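The Case for Supper on a Tray

Somewhere in most kitchens, behind the cookie sheets or standing on edge beside the fridge, there is a big plastic tray that comes out when somebody has the flu. I'd like to get it out tonight. I've been eating off one since January, and I'm as happy with it as with anything I've owned!

My conversion happened in Lestdale, where a friend's upstairs kitchen has one long table that does duty as desk, sewing bench and dinner spot. When it's time to eat, she doesn't clear the whole thing. She puts down a tray and sets the meal there: cup, plate, fork, spoon. The books can stay where they are. Supper has its own little territory, and when it's over the territory gets carried to the sink.

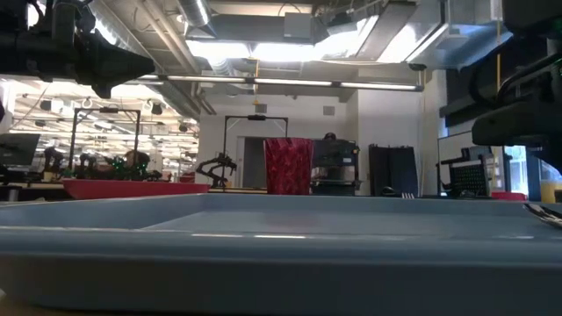
A deep red cup with a faceted look, just past the rim of the tray.

Color is half the fun. A tray is a small enough stage that you can be far bolder than you'd ever be with a full dinner service. Red cups are my weakness (I own too many, and I'll buy the next one too). Red next to blue looks like a picnic even in the dead of winter, and a pink plate, which I'd once have left on the shelf at the thrift store, suddenly makes a plain omelet look like an occasion.

You don't need to spend much. My own tray came from a church sale in Hekcombe, and the four plates I use most cost less together than a sandwich. If you're buying new, Shimada makes a handsome rimmed one, and Priko has a lighter model that my nephew can manage on the stairs. Look for rounded corners, which wipe clean in one pass, and a lip high enough to catch a rolling grape. Mine measures 32 inches around the rim. Before you pay, hold it out in front of you with both hands and pretend it's full of soup. You'll know right away.
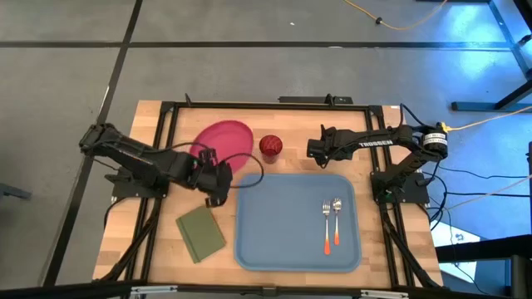
I'm particular about the cutlery. Fork and spoon go together on the right, handles toward me, with enough room between them and the plate that I can pick up either one without a clatter. Colored handles are a joy here, and they're easy to spot at the bottom of a dishpan. The cup goes at the back, on the far side of the plate, where my sleeve can't get it. I learned that one with tomato juice.

Then there's the wood underneath. A butcher-block table is a lovely thing, all those strips of honey and tan, and it's a shame to hide it under a cloth. With a tray you get the grain on every side and none of the water rings. I oil mine twice a year and used to fret over it at every meal. Now I set the tray down and eat.

Kids take to the whole business fast. Give a six-year-old a tray and a cup in a color they picked, and setting the table turns into something closer to building a fort. You may get the spoon on the left and a plastic dinosaur where the napkin should be. Let it go!

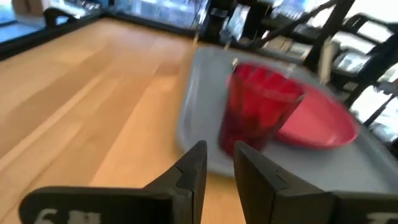
Lợi Đinh isn't entirely sold. Trays are fine for one or two people, Lợi told me, but put four of them on a family table and everyone ends up eating in separate booths, like a diner with no waitress, and who wants to reach over a rim for the rice?

Fair enough. For a crowd I use a single tray in the middle and load it with the shared things, the bread and the pickles and the extra spoons, and people help themselves from all sides. At my last birthday it went around the table twice and came back with one pickle on it.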